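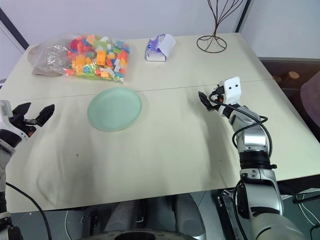 What is the Grillen Lending Room?

The Grillen Lending Room is a place where people who live in Bimham or Jonutberg can borrow toys, tableware, tools and small household goods at no charge, and bring them back when they are done.

FOR IMMEDIATE RELEASE

Oct 30, 2018

Grillen Lending Room to open second location in Jonutberg

BIMHAM – The Grillen Lending Room will open a second location in Jonutberg this winter, in the former hardware store beside the bus loop. The new room will start with 555 items on its shelves and will use the same membership card and catalogue as the original room in Bimham.

The Bimham room lent out 1,203 items in the year ending in September. Toys and games went out most often, followed by party dishes and garden tools. Membership stands at 202 households, and 33 of those have Jonutberg addresses. Until now they have had to make the trip to Bimham for every pickup and return, and the last bus back leaves before the room closes for the evening.

"We had members asking for a Jonutberg room almost from the start," the Grillen Lending Room said in a statement. "The hardware store came up for rent at a price we could manage, the shelves were already on the walls, and there is a ramp at the side door. We signed the lease at the end of the summer."

Shelving repairs and new lighting at the Jonutberg location are being paid for by Mazandarani Home Supply, which has also supported the Bimham room with storage bins and labels. The agreement covers two years of rent as well. Mazandarani Home Supply will have a sign at the front counter. It has no say in what is lent or to whom.

What members can borrow

The Jonutberg collection covers five areas:

Toys and games. Building blocks, puzzles, train sets, board games and dress-up clothes. Small pieces are lent in clear bags so that parents can see what they are getting before they take it home. Each bag carries a weight tag, and staff weigh it when it comes back.

Tableware. Plates, bowls, serving trays and tablecloths for birthdays, showers and wakes. Dishes are lent in sets of eight. Members are asked to wash them and to tell the desk about chips or cracks. There is no fee for one broken plate in a set.

Kitchen goods. Canning pots, a cherry pitter, a food dryer, cake pans in odd sizes and a large coffee urn. The urn must be booked ahead.

Tools. Hand tools, ladders up to two metres and a carpet cleaner. Gas-powered tools will stay in Bimham, where there is a shed with proper ventilation.

Baby and toddler items. High chairs, gates and a travel cot. Car seats are not accepted or lent at either location.

The full catalogue will be posted at the front desk in a binder and will be updated every two weeks. Items from one room can be sent to the other on request. Transfers go by van and normally take three working days.

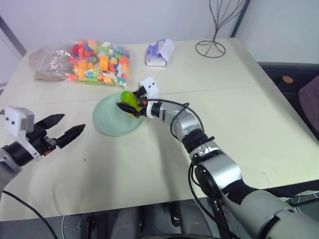 How borrowing works

Membership is free for anyone who can show a piece of mail with a Bimham or Jonutberg address. Present members do not need to sign up again and can keep using their grey cards. New cards will be green, but both colours work the same way.

The standard loan is two weeks. Toys may be kept for four weeks, and tableware is lent for up to five days so that sets are free for the next weekend. Loans can be renewed once if no other member is waiting. A household may have six items out at one time, and a set of dishes counts as one item.

Late items are not fined. Members with something overdue will get a phone call, and they will not be able to take out anything new until it is back. The Bimham room dropped its late fines in its second year and has kept that rule. The organization says returns have been no slower without them.

Members who lose or badly damage an item may be asked to replace it or to pay half of what a new one costs. Payment can be spread over several months.

Donations for the new room

The Jonutberg location is taking donations at the side door, mornings only, until the shelves are full. The most wanted items are:

Wooden puzzles with all of their pieces
Plain dinner plates in matching sets of eight or more
Round tablecloths
Clean canning jars with metal rings
A working sewing machine, with its manual if possible

The room cannot take mattresses, stuffed toys, helmets, car seats or anything with a frayed cord. Donated toys are checked against recall notices, washed and left to dry before they are put out. People who are not sure whether an item will be accepted can ask at the Bimham desk before carrying it over.

Bags of mixed blocks are welcome even when the brands do not match. They will be sorted by size. Colour does not matter.

Fruit and vegetable swap

Along with the lending shelves, the Jonutberg room will hold a produce swap on the last morning of each month. Members can bring extra fruit and vegetables from the garden or the grocery bag and trade them for something else on the table. There is no set rate of exchange. One squash for a bag of beans is fine, and so is a single lemon for a single onion.

The swap has run in Bimham for three seasons. It began with zucchini in late summer and now carries on through the winter with stored apples, potatoes, citrus and whatever people have bought too much of. Anything left at noon goes to the soup kitchen on Mill Street. Home-canned goods, eggs and meat cannot be swapped at either location.

Produce should be whole and uncut. Soft spots are acceptable if they are pointed out. A scale and paper bags will be at the table, and people who come with nothing to trade may take two items. 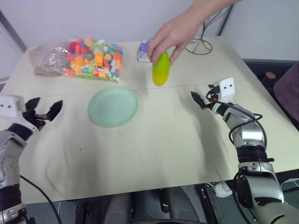

A small yellow-green fruit, held above a cloth-covered table.

Opening day and hours

The exact opening date will be set once the lighting work has passed inspection, and will be posted on the door in Jonutberg and at the front counter in Bimham. Both rooms will be open on opening day, with extra van trips between them.

Regular hours in Jonutberg will be four afternoons a week and one evening. Hours in Bimham will not change – the room will keep its morning openings and its late evening through the winter.

Parking in Jonutberg is behind the building, off the lane. There is space for five cars, and one of those spots is marked for accessible parking. The washroom is on the ground floor beside the tool shelves.

About the Grillen Lending Room

The Grillen Lending Room is a non-profit organization based in Bimham. It is paid for by donations, an annual plant sale and support from local businesses.

Media contact

Grillen Lending Room, front office, Bimham. Interviews and visits to the Jonutberg site can be arranged through the office during regular hours.

– 30 –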